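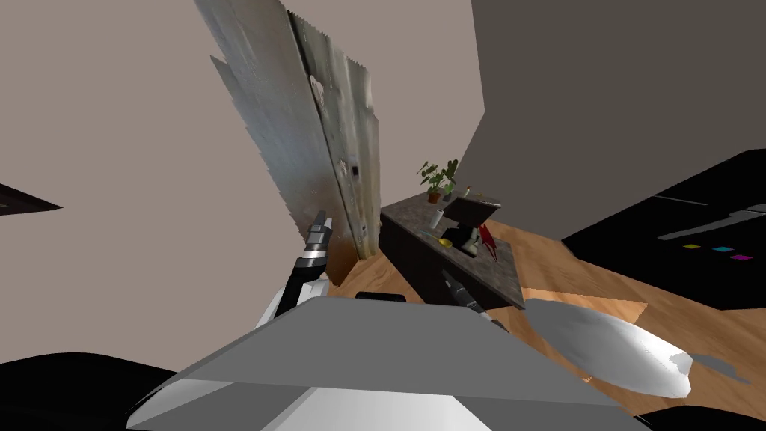 *The gray panel, with its rust and its one small dark opening.*

I took the night job at the Cisternas building because it came with a room, and I was so tired of sleeping on my cousin's couch that I would've guarded a parking lot full of geese. The work was easy! Walk the halls at two, walk them again at five, write down anything odd in the Plodex book (that was the company, Plodex, and they'd printed their name on every single page).

For the first month I wrote "nothing" a lot. Then in June the phone on the third floor started ringing.

I'd never noticed we had a phone on the third floor. It sat on the carpet in an empty office, an old tan thing with a cord, and when I picked it up a woman asked me if the bus from Cusden had come in yet.

"I don't think there's a bus from Cusden," I said.

"There's the 117," she said, very patient, like I was new. Well, I was new.

So I went down and looked out the front door, in my socks, feeling pretty dumb. The street was dark and the bakery had its lights on and that was all. I went back up – over 50 steps, and my knees counted every one – and told her no, sorry, not yet.

"Thank you for checking," she said. "The other fellow never would."

She called the next night, and the one after that. I started putting my shoes on around two so I'd be ready. We'd talk a little while I caught my breath, mostly about soup, and what Cusden used to be like when the dance hall was open.

In the Plodex book I kept writing "nothing." Then one night I was halfway down the stairs, phone off the hook behind me, and I heard brakes outside.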